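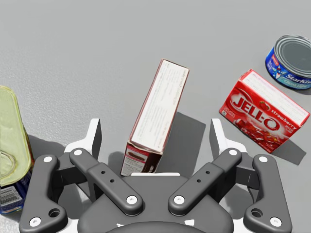 Fig. 1. Wrist view in the simulator, open gripper around the tall box.

Week 6 notes: what does the wrist camera buy you?

Posted 5/25/26. These go with the lecture I gave on learning to grasp from pictures. I talk fast and Jomar Tolentino told me his notes turned into a drawing of a boat halfway through, so I've written most of it out. Read the part on masking twice, please, it's the part people get wrong on the homework.

Quick recap of where we were. We have a policy, meaning a function that takes in camera images and the arm's joint angles and spits out a small motion for the arm plus an open/close number for the gripper. We train it by copying (behavior cloning, if you want the proper name). Somebody drives the simulated arm through the task, we save everything, and the network learns to produce the same motions from the same views. The Feltari set, which you all have on the course drive, has 385 of these demonstrations. Kristine Dalisay drove most of them and she has a very steady hand, which will matter later!

The question for this week is a plain one. If you already have a camera looking at the whole table, why bother with a second one on the wrist?

1. The view moves with the hand

Look at Fig. 1 again. The fingers sit on either side of the tall box, and there's table showing between each finger and the box. That gap is the thing we care about. In the wrist view, "am I lined up?" becomes a question about where the box sits between two fingertips that keep nearly the same place in the picture for as long as the gripper stays open. The network doesn't have to work out where the arm is in the room, then where the box is in the room, then subtract one from the other. The subtraction is done for it by where we bolted the camera.

From the fixed camera, the same small error is a few pixels, and which few pixels depends on where on the table you are. So the policy has to learn the correction over and over for different spots. With 385 demos it can sort of do this. With fewer it really can't.

2. Neighbors

The other groceries in Fig. 1 are there on purpose. The Jell-O box is lying close to the right fingertip, and the StarKist can is a bit farther out. If the policy opens wide and comes down a little to the right, the finger lands on the Jell-O. Rosalinda Pascual asked in class whether the policy "knows" the Jell-O is an obstacle. No! It has no idea what an obstacle is. It knows that in views like this one Kristine moved the arm in a certain way, and Kristine was avoiding the Jell-O. If every demo has the target standing alone, you get a policy that has never seen anyone avoid anything, and it will behave accordingly.

Also notice the big can at the left, which is only partly in view. The wrist camera gives you a close look at a small patch of the world and that's the price you pay. An object can be right next to your outer linkage and barely show up. Keep this in mind for section 4.

3. The comparison

We trained three versions on the Feltari demos, same network size, same number of training steps:

Fixed camera only
Wrist camera only
Both

Then each one got 14 test layouts it hadn't seen, with the objects shuffled. I'm giving you the failures because that's more fun to think about. Fixed only failed on 13 of 14. Yes, really. It reached the right area nearly every time and then closed on a corner, or on air. Wrist only failed on 4. Both cameras together also failed on 4, and they were not the same 4 layouts, so please don't write on your homework that the fixed camera "adds nothing." We have one training seed per version and 14 layouts. A tie on numbers that small tells you very little. Felicidad Lumanlan is rerunning all three with more seeds and I'll put up her table when it's ready.

What did wrist only get wrong? Mostly the start of the reach. When the arm begins far from the groceries, the wrist camera may have nothing in it but its own fingers and blank table. Which brings us to

4. The empty view

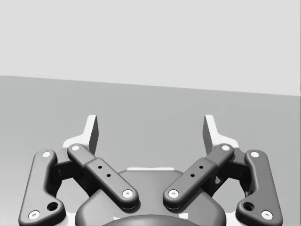
Fig. 2. Same gripper, nothing between the fingers to aim at.

Suppose you are the policy and Fig. 2 is all you get. Which way do you go? There's a gray floor, a plain gray wall, and your own hand. You do have a faint hint in the line where the wall meets the floor, since its slant tells you something about how the wrist is turned. But it says nothing about where the box is.

Now here's the sneaky bit. The network still has to output something, and in training it always got a "right answer" for views like Fig. 2, because every demo frame comes with a motion. If Kristine usually went forward and left at the start, the network will go forward and left. It looks like skill. Move the objects to the right side and it sails off to the left with total confidence. I love this failure and I show it every year.

Two ways to catch it:

Put the groceries in places the demos didn't favor, and watch only the first second or so of motion.

Feed the policy an empty view like Fig. 2 while the objects are somewhere you know, and plot the output directions. If they bunch up in one direction, you're looking at a habit of the driver.

5. Masking (read twice)

The gripper takes up the whole lower half of both figures. That's a lot of pixels spent on something we already know from the joint readings. So a natural idea is to paint the gripper out before training. Mylene Layug tried this for her project last May, and it made things worse. Her best guess, and mine too, is that the fingertips are the ruler. Take them out and the network sees a box with nothing to line it up against, so you've thrown away the nice property from section 1.

What did help a little was masking only the palm and the lower ends of the links, leaving the fingertips alone. If you do this, use the same mask at test time. Every year someone forgets – and then comes to office hours saying the policy is broken.

For the homework

Train wrist only on a subset of the Feltari demos, size up to you, and report failures on all 14 layouts. Sort each failure by hand into "bad start" or "bad close" and turn in two screen grabs of each kind if you have them. Then do the empty view plot from section 4. Write a paragraph on whether your policy picked up a habit and which way it leans.

Work in pairs if you like. Questions go on the course board and not to my email, so everybody can see the answers.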